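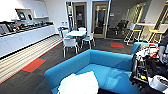
Rules for Robots (and for the People Near Them)

Hi, I'm Kartini Yusof, and my job is thinking up rules for robots. When I tell kids this, they usually ask me whether robots ever get grounded. No! But they do get told where they can go, how fast they can move and when they have to stop, and somebody has to write all of that down. At Itemitz, where I work, one of those somebodies is me.

You have rules at your house, I bet. Maybe no running on the stairs, or no soccer near the lamp. Robot rules are a lot like that, only we have to be much fussier about how we say them. If your grandpa says "be careful with the cups," you know what he means. A robot doesn't. How slow is careful? How hard is too hard to squeeze? We have to pick numbers for those things, test them, argue a bit, and pick better numbers.

Who gets to make the rules?

Lots of people. Some rules are called standards. A standard is a set of rules that many companies and many countries agree to use, so that a robot built in one place is safe to work in another. People who write standards meet, and talk, and change one word, and meet again. It can take years (and a great deal of coffee).

Other rules are just for one building or one room. Those are called good practice, and they're the ones I like best, as I can walk over and see if they make sense.

Rule one: anyone can say stop

Robots like ours have a stop button, and it should be easy to reach. The person who presses it doesn't have to be the boss, and doesn't have to explain first. On his second day my friend Remigiusz Szulc pressed stop over a noise that came from somebody's phone. We all said thank you, and we meant it! If people get teased for pressing the button, they start waiting to be sure, and we don't want anyone waiting.

Rule two: go slow where people go

Think about a room with a sofa, a table and a kitchen counter. People walk through it for a snack. They push chairs out and forget to push them back in. A factory robot can have a fence, but you can't put a fence around a sofa – well, you could, but then where would you sit? So in a room like that the robot has to move gently, and it has to stop if someone gets too close.

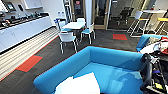
A robot arm at work next to the blue sofas. Look for the pile of clothes!

Clothes are a good example of why we need rule three, so let's do that one next.

Rule three: check before you grab

A wooden block keeps its shape when you pick it up. A shirt flops all over the place. It could have a button on it, or a zipper, or something in the pocket. What if there's a hand under the pile? Our rule says people keep their hands out of the way while the arm is moving, and if you need to reach in, you stop the robot first. Even when it's only for a second. Even when you're in a hurry to get to lunch.

Rule four: write it down

This one sounds boring, and Igor Kalinowski, who keeps our notebook, says it is boring. Every bump, drop and surprise goes in. Last July we had 172 notes, and 30 of them said nearly the same thing: the robot had slowed down for a chair that was sticking out. So we made a new rule for people: push your chair in.

Rule five: be kind about cameras

Many robots use cameras to find their way. That means they might see you, too. People should be told when a robot's cameras are on, and they should be able to say "no thanks" and go somewhere else. The same goes for kids. You're allowed to ask!

Try it at home

Pick a grown-up to be the robot and a job for them to do, like putting one sock on a chair. Write your rules on paper. The robot has to do exactly what the paper says and nothing extra. Don't forget your stop word. My nephew's was "pickle," and he used it four times before I even got to the sock.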